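The Ferry Book

Máté Magyar kept the ferry book at Prumton for 13 years. It was a ledger with a green cloth cover, and every crossing went into it: time out, time back, weather, anything carried that wasn't a person. He wrote in pencil because the wheelhouse was damp and ink ran.

The bridge at Mollow was due to open in November. After that the ferry would stop. The council had sent a letter saying so, and a second letter correcting the date in the first.

On the last Friday he got to the ramp before light and swept the leaves off it. Mrs Oláh was already there with her bicycle and a box of quinces for her sister on the other side.

"You'll want to put the quinces down," she said.

"I put them down every year."

He wrote quinces, one box, and the time. There was fog on the far bank but the middle of the river was clear. She stood by the rail with her collar up and didn't talk, which was usual for her in the mornings.

The school kids came next, then the man from the Huvow dairy with his ute, then no one for a while. Máté ate his sandwich in the wheelhouse and turned back through the old pages. A piano had gone over in his second year. A calf had gone over and come back the same afternoon, and he had never found out why. One entry only said wind, and he remembered that day well, the cable humming and a woman in labour sitting on the deck with her back against the engine housing. He hadn't written her in. She was a person and people didn't go in the book.

He thought about that for a bit. Then he sharpened the pencil and wrote her in the margin, small, with the word girl after it, and the weight, which the father had told him a week later at the pub.

At four the dairy ute came back. The driver asked what he'd do now and Máté said his brother had a shed that needed a roof.

"You'll miss it, but."

"I'll miss the mornings."

Mrs Oláh was the last fare. Her box was empty and she had it strapped behind the seat upside down. Halfway over she asked who would get the book.

"The council, I suppose. They haven't asked."

"Then they don't want it."

He brought the ferry in against the ramp and dropped the chain. She wheeled the bicycle off and waited at the top of the slope while he wrote the time. When he had finished he tied the book shut with a bit of string, walked up and put it in the box.

"Mind the bump by the gate," he said.

She pushed off down the road with her lamp on. He went back to shut off the engine. 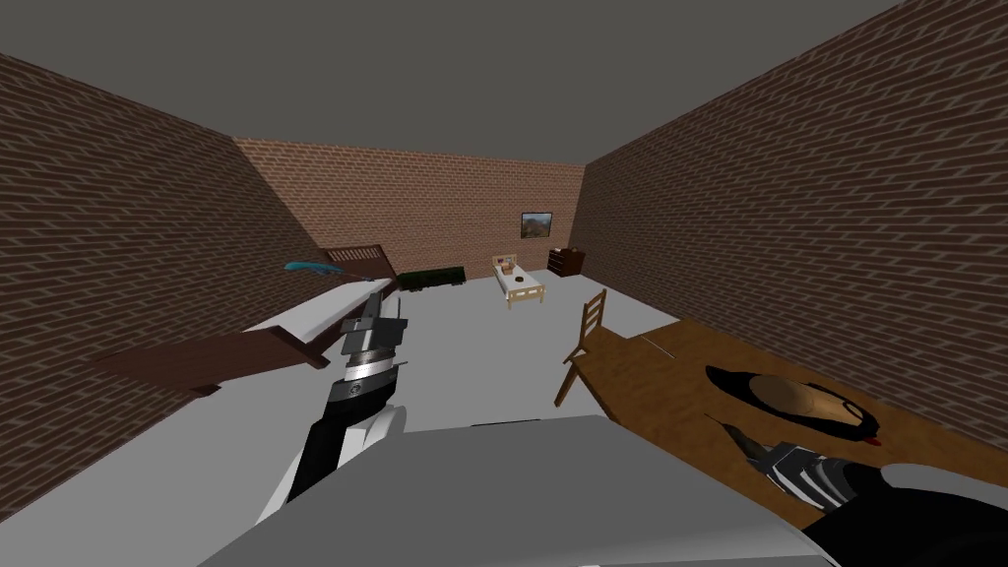
Why did Máté write the woman in the margin so many years later?

He had left her out because the book was for weather and cargo, and people weren't recorded. With the ferry about to stop, he no longer held to that rule, and he wanted the birth of the girl to be in there with the piano and the calf.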